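Prothero House — Laundry and Drying Room Checklist
Site: Pilemstead
Period: November
Checked by: Ifor Vaughan
Reviewed by: Chaiwat Pongsiri
Form 177

Mark each item OK, Action, or N/A. Write a comment for anything marked Action. Leave the form in the tray by the office door when finished.

1. Floor and access

1.1 Walkway clear from door to sinks — OK
1.2 Floor free of standing water — OK
1.3 Mats flat, no curled edges — Action
Comment: Mat by the second washer has lifted at one corner. Taped down for now. Needs replacing, same size as the old one.
1.4 Door closes by itself and latches — OK
Comment: Slow, but it latches. Same as last check.

2. Washers and dryers

2.1 Hoses and fittings, no drips — OK
2.2 Lint screens clean — Action
Comment: Dryer 5 had a full screen at 7:40 a.m. Cleaned it. The sign asking people to clear the screen after each load has come off the wall and is behind the machine.
2.3 Vent duct attached at wall and machine — OK
2.4 Power cords undamaged, not pinched — OK
2.5 Machines level, no walking during spin — Action
Comment: Washer 6 moves on high spin with towels in it. Front left foot is loose. Do not use for heavy loads until the foot is adjusted. Note left on the lid.

3. Soap and chemicals

3.1 Bottles labeled and capped — OK
3.2 Bleach stored on low shelf, away from other cleaners — OK
3.3 Gloves and eye protection in the drawer — Action
Comment: Gloves yes, one size only. No eye protection. Chaiwat to reorder both.

4. Drying racks and lines

4.1 Wall rack screws tight — OK
4.2 Folding racks lock open — OK
Comment: The Oltetti rack is stiff but holds. A little pressure on the crossbar and it locks.
4.3 Ceiling line not sagging, nothing heavy on it — Action
Comment: Two wet bath mats on the line. Moved to the floor rack. The line is for shirts and light items.

5. Sock and clip hangers

5.1 Hook not cracked or bent open
5.2 Bar straight, loops whole
5.3 Clips close fully, no sharp metal at the jaws
5.4 Plastic tips in place
5.5 Empty loops noted

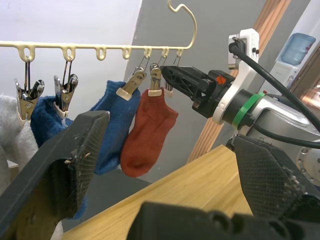 Item 5, cream sock hanger. Third and fourth loops from the left have no clip.

Comment: 5.1 and 5.2 OK by hand check. 5.5 Action — two clips to be fitted. Spare clips are in the Seltach tub under the sink. If a spare does not close properly, throw it out and take another. Bare metal jaws snag knit cuffs and can scratch fingers, so check the tips before fitting. Clip socks by the cuff, one to a clip, and leave the hook clear so the hanger can be lifted down with one hand.

6. Lights and alarm

6.1 All lights working — OK
6.2 Smoke alarm tested — OK
6.3 Extinguisher in place, tag 191 readable — OK

Open actions
Mat by second washer: replace. Ifor.
Washer 6 foot: adjust and test with a full load. Ifor.
Lint sign: put back up, use screws this time. Ifor.
Gloves and eye protection: order. Chaiwat.
Sock hanger: fit two clips. Whoever is on laundry next, initial here when done: ____

Reviewer comment (C.P.): Agree with all. Keep the note on washer 6 until I have seen it run.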